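Budgeting for a second pair of handheld grippers - worth it, or save for an arm?

Started by lucyna_n, 17 September 2025

lucyna_n
Hi all. I look after the kit list at a small outfit in Grudau and I've got until the end of the month to put numbers in a spreadsheet. We've got one pair of handheld grippers for recording demos and everyone wants them at the same time. Metetel have quoted me for a second pair, and for the same money I could put a decent deposit on a proper arm. There are 4 of us sharing, if that matters. What would you do?

tadek_p
Second pair, no question. An arm needs a bench, guarding, somebody who knows how to fix it at six in the evening... The grippers you just pick up and get on with. We bought an arm first and it sat in its crate until April.

Narkari
Disagree with Tadeusz, sorry. If you're recording all this data you need something to run it on at the end, otherwise what are you budgeting for? Get the arm ordered now, lead times are awful. People can share the grippers, draw up a rota.

tadek_p
Have you ever tried running a rota with people who all think their task is the urgent one?

Narkari
Yes! It was fine! Mostly.

obaran
Whichever you go for, please leave room for the boring stuff. My first budget had the grippers in it and nothing else, and then I was back asking for spare cables, a longer extension lead, carpet tape, things to put on the table. The spare finger pads alone came to more than I'd put down for "misc". I'd keep 17 per cent back, and yes that's an oddly exact figure, it's what we overspent by.

lucyna_n
Ha, thank you Oliwia, I've got "misc" in mine as well so that's going to change. Did you buy the table props new?

obaran
Bit of both. Get duplicates of anything you use a lot, even the cheap stuff. Shops stop selling things and then your tub is a different tub.

gorecki_p
Can I ask what sort of tasks you're doing? Makes a big difference. If it's all small household bits on a table then I'm with Tadeusz, you'll get loads out of a second pair. If you're lifting anything heavy I'd go the other way.

lucyna_n
All small stuff. Baskets and little pots, one gripper in each hand, nothing that weighs much.
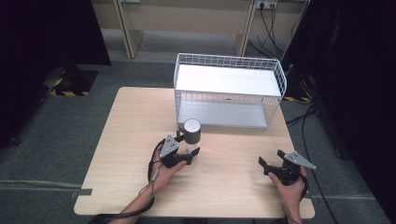

So I don't think strength comes into it for us. What I keep going back and forth on is the cabling - Metetel do a version with no cables at all but it's a fair bit dearer, and I can't work out if I'd be paying for a real improvement or just for tidier arms. Anyone used both?

gorecki_p
Used both. Cabled ones are fine, you stop noticing after a day or two. I'd put the difference towards storage, you'll fill a drive quicker than you think.

Narkari
I'd pay for the wireless ones. I noticed the cables every single day.

tadek_p
Batteries though. You'd be buying spares of those too.

lucyna_n
Right, I'm leaning towards a second cabled pair this year and the arm in next year's bid. Will ask Metetel if they'll hold the price. Does anyone know if they do a discount on two pairs?

obaran
They did for us, but only when I asked twice.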